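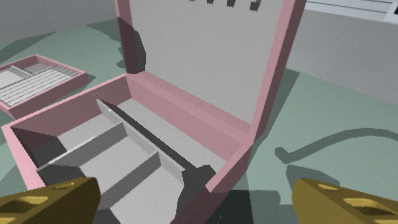 Is Old Treasure Really Treasure?

Every so often a news story pops up about somebody digging in a field and finding a "priceless" ring or necklace. The story is exciting. It is also a good time to ask some nosy questions.

Who says it's priceless?

Usually it's the person who found it, or the person who wants to sell it. That doesn't make them liars. But if your brother told you his baseball card was worth 2000 dollars, you'd want to hear it from someone who wasn't hoping to sell you the card.

Almost everything has a price anyway. "Priceless" often means that the writer didn't look it up.

How do they know how old it is?

Take the Skostville brooch. A sign in the town museum used to say it was made in 1408. Look at that number for a minute. Not "the early 1400s," but one exact year. How could anyone know that? Some old jewelry does have a date scratched into it, but the brooch doesn't. The year came from a letter that mentioned a brooch. Any brooch! The museum has changed the sign, and now it says "probably medieval." That's less fun to read, and a lot easier to believe.

Gold is especially tricky. It doesn't rust, and it can be melted and made into something new. A ring made last July might contain gold that was dug up centuries ago. Is that an old ring? I'd say no. Some sellers would like you to say yes.

Is it even gold?

Plenty of shiny yellow things aren't. Brass is yellow. So is pyrite, a mineral people call fool's gold. Cheap metal can also be covered with a layer of gold thinner than a hair, and that's called plating.

You may have heard that you can test gold by biting it. Please don't. Pure gold is soft, but so is lead, and lead is poisonous. All the bite proves is that the metal is softer than your tooth, and you could end up with a chipped tooth.

A better test is to find out how heavy the thing is for its size. Gold is more than twice as heavy as a piece of brass the same size. Jewelers have scales and other tools for checking this properly.

What about lucky stones?

People have said for a very long time that certain gems bring luck or cure headaches. The Garside Gem Fair sells a card listing 9 stones and their "powers." Next to each power there ought to be a note saying how somebody checked. There isn't one. Headaches mostly go away by themselves, so if you hold a purple stone and feel better later, the stone may have had nothing to do with it.

You can still like the stone. Amethyst is a beautiful purple, and it's quartz, the same mineral found in a lot of beach sand. I think that's stranger than the headache story, and you can look it up.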